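Chapter 4
Buying the Arm, and Everything the Arm Needs

Every equipment plan begins with a single number, and the number is always too small. At Clesivton, a packing firm that will keep us company for the next two chapters, it was $2,960: the price of one Basine gripper, as printed in the catalog. Melur Nair, then in her first month as planning lead, typed it into cell B2 and went to lunch. It was the last restful meal of the project.

The catalog price buys you the gripper. It does not buy the mounting plate ($237), the spare finger pads, or the afternoons spent learning what the thing will hold.

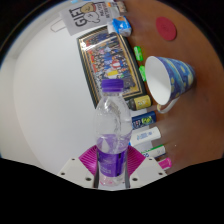 Nair's second draft ran to two pages. She had asked Saarela, the rival supplier, for a matching quote and received one for $1,772 – a bargain until she reached the line that read "fingers sold separately." Comparing quotes is a skill, and we take it up in Section 4.2. For now, write down what each price leaves out before you admire what it includes.

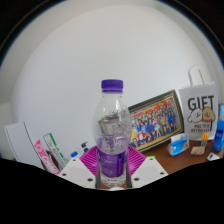 Then there is time. A trial on ordinary goods belongs in the budget as a cost, with hours and wages attached, even when the goods came from the store down the street. Clesivton planned its trial for September and set aside no wages at all, on the theory that people would fit it in. Their sister plant in Dekville had held the same theory a year earlier, and Section 4.1 opens with its overtime bill.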